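Can a machine do the kitchen yet?

mossbank
Brutesbridge council had a talk on home robots in December and the speaker reckoned 2 years until one could cook a tea. I think that's rubbish. Ours at work, a Trolus, can't stack trays without someone watching.

kettle_end
Stacking trays is harder than it sounds. Turning a knob or pulling a door is a fair first job.

mossbank
For the 3,000 quid they want for a Deminus arm I'd expect more than a knob.

pipwright
I run practice tasks in simulation for the Rawashdeh project. Doors with a long handle go well enough. Dials are poor, 12 good turns out of 13 one evening and then hardly any the next.

kettle_end
So mossbank is half right. What does it get to look at?

pipwright
Very little, some of the time. Two views from the same kitchen task:

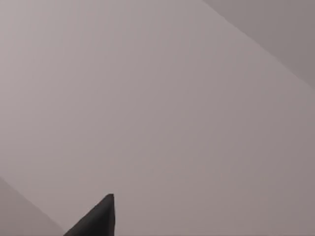
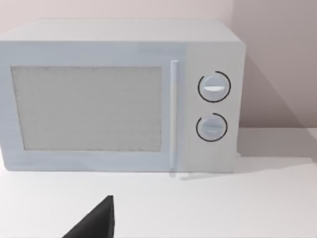
Simulated views, gripper finger at the bottom of both. Microwave with the two dials is in the second.

mossbank
Still not cooking my tea.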